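Blocks, Tape and Two Very Stubborn Arms

I joined the Mullden robotics club in October, mostly for the snacks, and I've been hooked on foam blocks ever since. Let me explain! This year's big project is called Sketon, and the whole idea is to get a two-armed robot to sort colored blocks into squares on a taped-off grid. A toddler could do it in a minute. We've spent months on it.

The tape took us a whole evening by itself (dark blue, very clingy, and our lines still wander). Then came the code. Our first script made 400 attempts over one long weekend and I watched far too many of them, eating cold pizza and yelling advice at a machine. By now the log is up to 2,121 tries, and I can tell you that light blue is my favorite and orange is my enemy.

My job is the left arm. I line up the gripper over a block, check the angle, nudge it a hair, check again. It's slow and kind of soothing, like threading a needle with somebody else's hand. We're taking the whole thing to the Clerkberg student meet this spring, tape and all, and I still haven't figured out how to pack the table.

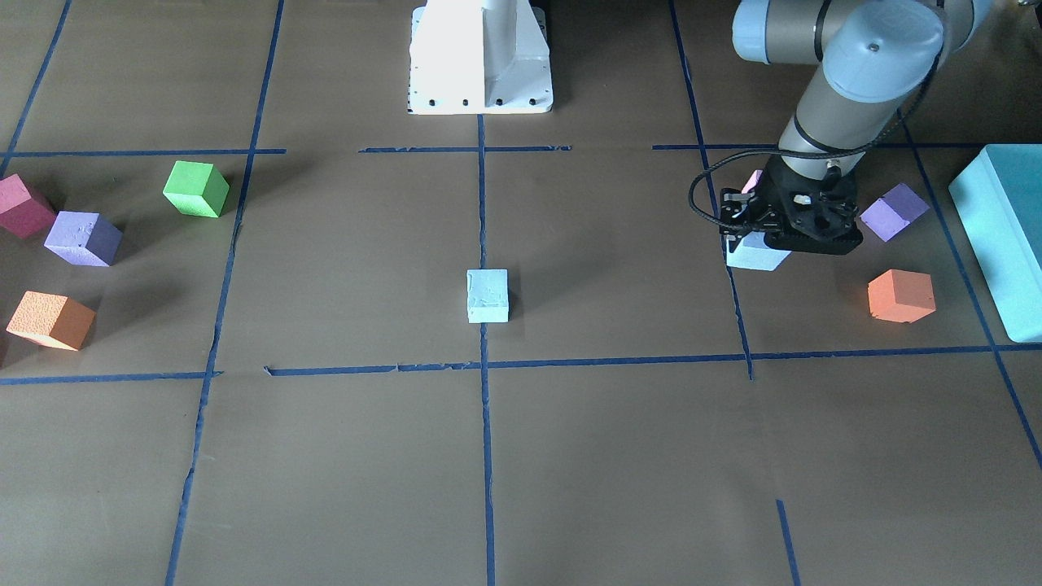

Want to Come Along?

The club is open to any student, and you don't need to know how to code. I sure didn't. Bring a sweater, the room is freezing.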